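Ticket 1372: Bimanual napkin task, policy stalls after handover
Project: Havitz (two-arm table setting)
Component: policy / action chunking
Priority: normal
Status: resolved, one follow-up open
Opened: January 29, 2023

Summary

The policy trained on the full Havitz set reaches the two-gripper hold on the napkin and then stops. Both arms keep receiving commands, but the commanded joint positions barely change. The episode runs to the time limit. Cutlery-only episodes are not affected.

Views from the cell, overhead side first, then wrist: 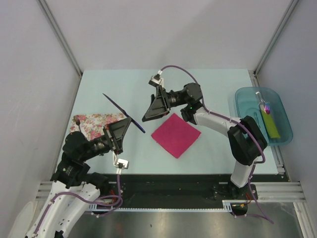
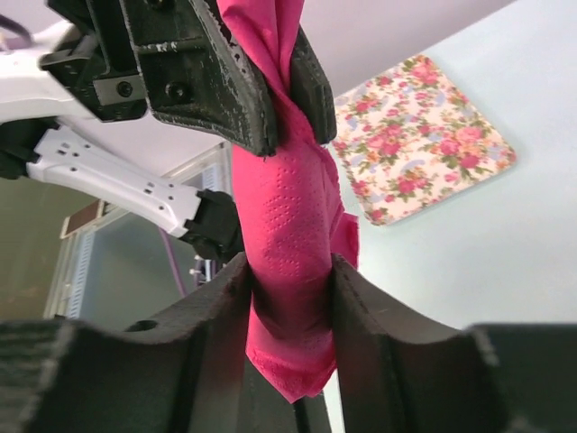

Setup

Policy: Abubakari baseline, transformer encoder, joint position targets, action chunks of 100 steps with overlapping predictions averaged.
Training set: 206 teleoperated episodes, mixed cutlery and napkin.
Inputs: fixed view, both wrist views, joint positions of both arms.
Inference host: the Hondell workstation, same one used for the November results.
Evaluation: cloth and cutlery positions changed by hand between episodes, following the printed layout sheet.

Expected

After both grippers have the napkin, the upper gripper opens, the lower one carries the napkin to the place setting and sets it down.

Observed

The upper gripper does not open. Gripper command for the upper side hovers just under the open threshold, crosses it for one or two steps, and drops back. Arm joints show a small slow drift, then settle. No fault is raised by the arm controller. Pushing one arm lightly off position by hand sometimes gets the episode going again, and it then completes normally.

Log

Entry 1. Checked for dropped frames on all three views. None during the stall. Timestamps agree with the joint state stream. Ruled out.

Entry 2. Checked gripper calibration. Closed and open values match the calibration file on both sides. Ran the open command from the console with a napkin held. Opens at once. Ruled out.

Entry 3. Replayed a recorded training episode open loop. The release is carried out as recorded, so the controller and the command path are fine. Problem is in what the policy predicts.

Entry 4. Plotted raw predicted chunks before averaging. Older chunks predict "hold" for the whole overlap. Newer chunks predict "open" at a point that keeps moving later. Averaging the two gives a value below the threshold. This explains the hovering gripper command. It does not explain why the opening point keeps moving.

Entry 5. Went through the training episodes by operator session. In the first sessions the operators paused after the second gripper closed, some for a long time, while checking the grasp. Joint positions and all three views are close to constant during the pause, so one observation is paired with both "keep waiting" and "release now". The model has no history input and cannot tell the two apart.

Entry 6. Turned off averaging and executed each chunk in full. Stall is shorter and most episodes finish, but motion is jerky at chunk boundaries and the napkin slipped in two runs. Not acceptable as a fix. Useful as confirmation.

Entry 7. Trimmed the pauses. Any stretch after the second grasp where all joint speeds stay under the idle limit is cut to 29 steps. Script is trim_idle in the Trumeck tools folder. Left the pauses before the first grasp alone; they do not seem to cause trouble.

Entry 8. Retrained from scratch on the trimmed set, same seed and same settings. Averaging back on for the arm joints. For the gripper channels, the newest prediction is used without averaging.

Entry 9. Reran the evaluation layouts. No stall at the handover. Release happens in one step and the arm motion is smooth. Placement accuracy looks the same as before, but it was not measured separately.

Cause

Idle time in the demonstrations at a point where the observation does not change, made worse by averaging a gripper signal that is close to binary.

Resolution

Trimmed data and the per-channel averaging rule are merged. The old checkpoint stays available under its original name so the November numbers can be reproduced. Do not compare the two in one table without stating which data version was used.

Follow-up

Retrain with trimmed data and the old averaging, to separate the two changes. Entry 8 changed both at once, and the write-up should not credit either one alone until that run is in. Assigned to the next free slot on the Hondell machine.

Collection notes for operators now say to release within a second or so of the second grasp, or discard the episode.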